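One switch per socket

The power board is the least loved thing in most Australian homes. It lives behind the television or under the desk, collects fluff and gets noticed only when it runs out of room. At Endora, a small homewares shop in Etley, an entire wall is given over to them, and the colour range now goes well past white.

The shop started stocking individually switched boards in October. Before that it sold the plain kind, with a single switch at one end or none at all. Customers kept asking for a way to turn off the printer without also turning off the modem. Boards with a switch beside each outlet now outsell the others, even at $15 more.

Placement matters as much as the board. A desk is the easy case. Keep the board on top, towards the back, where the switches can be reached without crawling. In a kitchen it should stay well away from the sink, and kettles and toasters belong in the wall. Heaters do too. Never plug one board into another.

It also pays to read the rating on the underside and add up what you plan to run. A lamp, a phone charger and a laptop come nowhere near the limit on most boards.

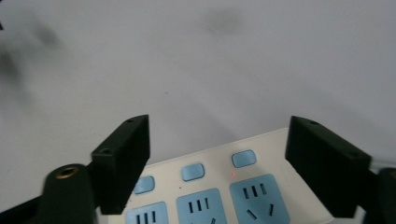
Page last changed: December 2022

Light blue switches and sockets on an off-white body are a fair example of how the look has softened. A small red light glows near one of the switches. Colour helps in a practical way as well, as the switches are easier to find against a pale bench.

Clean a board with a dry cloth, unplugged. If a socket feels loose or the plastic has browned, replace the whole thing and drop the old one at an e-waste point. Etley's is on Cotorberg Road, next to the tip shop.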